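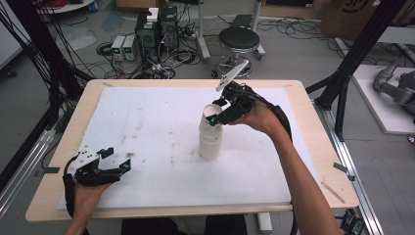 A stack of white paper cups.

MEDIA RELEASE
12/02/2019

Fernetti cafes to drop the plastic lining from takeaway cups

Coffee roaster and cafe operator Fernetti will stop buying plastic-lined takeaway cups for its six cafes from April, and will take back used cups of any brand at every counter.

The change follows a trial at the company's Brito Street cafe, where customers were offered a cup with a water-based coating in place of the usual polyethylene film. The new cup is made by packaging supplier Soreo and will be sold to other cafes under the name Tarko.

Fernetti operations manager Mirela Lopes said the trial was run over the winter, when takeaway sales are highest and people tend to hold on to a drink for longer.

"We wanted to know whether the cup would go soft if someone left a flat white in it for an hour," Ms Lopes said. "Some of the first batch did, at the seam. Soreo changed the way the seam was sealed and we started again with the second batch. We had a handful of complaints after that and most of them were about the lid."

Standard paper cups are difficult to recycle in ordinary kerbside bins. The thin plastic layer that stops them leaking has to be separated from the paper fibre, and many sorting plants are not set up to do it. Cups put in with clean paper are often pulled out and sent to landfill.

The Tarko cup can be pulped with other food-grade paper, but Fernetti is asking customers not to put it in the kerbside bin yet. Councils have different rules and several have not decided how they will treat coated cups without plastic film. Until they do, the company would like the cups returned to the cafe.

Each Fernetti counter will have a collection tube with a liquid drain beside it. Customers should tip out what is left, take off the lid and drop the cup in upside down. Lids go in a separate tub. Cups are collected twice a week, baled and taken to a paper mill that has agreed to accept them.
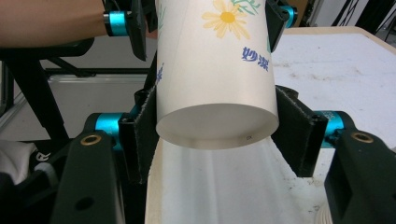
A printed paper cup with a yellow flower design.

Cups from other cafes, from offices and from home will be accepted, whether they are plain or printed, lined or unlined. Staff will sort out the plastic-lined ones at the end of the day, and these will go to a specialist processor at Fernetti's cost. Foam cups, cold drink cups made of clear plastic and cups with food in them cannot be taken.

Cauã Bezerra, product manager at Soreo, said coating weight had been the main technical problem.

"If you put on too much, the mill has trouble with it. If you put on too little, it leaks," Mr Bezerra said. "We also had to slow the forming machines down, so for now it costs more to make. That will come down as we get more orders in."

The new cup costs Fernetti several cents more than the one it replaces. The company will absorb the difference until the end of the year and will then review its prices. The existing discount for customers who bring their own cup stays in place, and will be shown on the menu board instead of on a card at the till.

"A reusable cup is still the better choice and we would sooner people used one," Ms Lopes said. "But plenty of our customers are walking in from the station with nothing in their hands, and they are going to get a paper cup from somebody."

The Tarko cup will be available in small and regular sizes at first. A large size is in testing - the taller wall needs a heavier board - and Fernetti will run down its remaining stock of large lined cups in the meantime.

Other cafes can order from Soreo in cartons of 500, with a minimum first order of 2000 cups. Custom printing is available on larger orders and uses water-based inks. Sample packs of 10 are free to registered food businesses.

Workplaces near a Fernetti cafe that would like their own collection tube can ask for one at the counter or through the company's website. Tubes are free but the workplace needs to bring the full sleeves to the cafe.

About Fernetti
Fernetti roasts coffee and runs six cafes. It also supplies beans to restaurants and offices.

About Soreo
Soreo makes paper cups, bowls and food trays for the hospitality trade.

Media enquiries
Mirela Lopes, Operations Manager, Fernetti
Cauã Bezerra, Product Manager, Soreo

ENDS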